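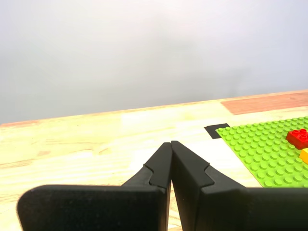 Small towns should stop chasing day visitors. I have written about travel in this region for a long time, and every year another mayor tells me the plan is to bring in more coaches. I think it is a bad plan, and Purnitz shows why.

Purnitz is a walled town with one main square, two churches and a river you can walk along in half an hour. In summer the coaches arrive at ten and leave at two. People take the same picture of the clock tower, buy an ice cream, use the restroom and get back on. By three in the afternoon the square is quiet and the cafe owners are stacking chairs.

Delia Rusu runs a guesthouse on the street behind the square. She has six rooms and told me she would trade a full coach for one couple staying three nights. The couple eats dinner in town. They buy bread, they get a haircut, they ask where to rent a bike. The coach group has already paid for its lunch somewhere else.

The town does not see it this way. It spent money last February on a bigger coach lot, with room for 90 cars next to it, on the field where the weekly market used to be. The market moved to the edge of town, and fewer locals go now. I walked out there and it took me twenty minutes along a road with no sidewalk.

Compare that with Fornel, which has nothing as old or as pretty. Fornel has a population of 1,711 and a train station that almost closed. What it did was simple. It marked the walking trails properly, kept the bakery and the pharmacy open on Sundays, and got the evening train back. Now people come for four or five days. When I was there in the fall, nearly 400 beds were listed in the town and the farms near it, and I had trouble finding one.

Some will say that Fornel is dull, and that travelers with one week in Europe want the famous sights. That is fair. I would not tell a first-time visitor to skip the big cities. But a town like Purnitz is never going to be at the top of that list anyway, and it has been rebuilding itself for people who spend four hours in it.

I would start with the coaches. Charge them a real fee, and put the money into the evening bus, which still stops running at six. Then bring the market back to the field. It will cost something to tear up a parking lot that new, and the people who voted for it will not enjoy it. They should do it before next summer.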